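Review: Fliner hand grippers, and whether a machine can tidy a room yet
November 16, 2020
5 min read | 2476 shares

The Fliner is a pair of hand-held grippers. You work them yourself, and what your hands do gets recorded so a robot arm can be trained to copy it. Tirkow sells the arm and Wulari makes the software that sits between the two. I have had access to all three since June, and what I wanted to find out was simple: can any of this do a chore I would pay to have done?

The chores I care about are dull ones. Push the chairs in, wipe down a desk, get the cables off the floor before someone trips. A person does these without thinking. With a gripper in each hand you find out how much of that was fingertips.
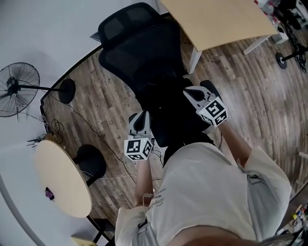

Both grippers over a mesh office chair.

Chairs are a fair test. They roll and they swivel, and they don't have an obvious handle. I could move one with the Fliners after a little practice, pinching the backrest on one side and steadying the seat on the other. The pads hold well on mesh. They do worse on smooth plastic, where I had to squeeze harder than I liked, and my wrists were tired after an hour.

The arm is another matter. After 2 weeks of recordings it could turn a chair to face the desk if the chair started close to where I had always started it. Move the chair a few feet and it reached for the wrong spot. Wulari's answer is more recordings. That may be right, but it's my time.
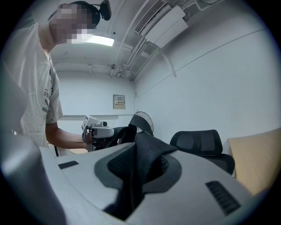 Can it pick up cables yet?
Thick ones that lie straight, most of the time. Thin or coiled cables still need a person.

Build quality is good. Nothing came loose on either gripper in 5 months. The manual is poor, and 3 of the setup steps are in the wrong order. I also tried the older Valdovinos set, which is lighter but has more play in the fingers, and I would take the Fliner over it.

If you run a shop or a lab and want to teach an arm one fixed job, the Fliner is worth the money. For general tidying at home, keep doing it by hand. I'll try again when the next Wulari update is out.

14 comments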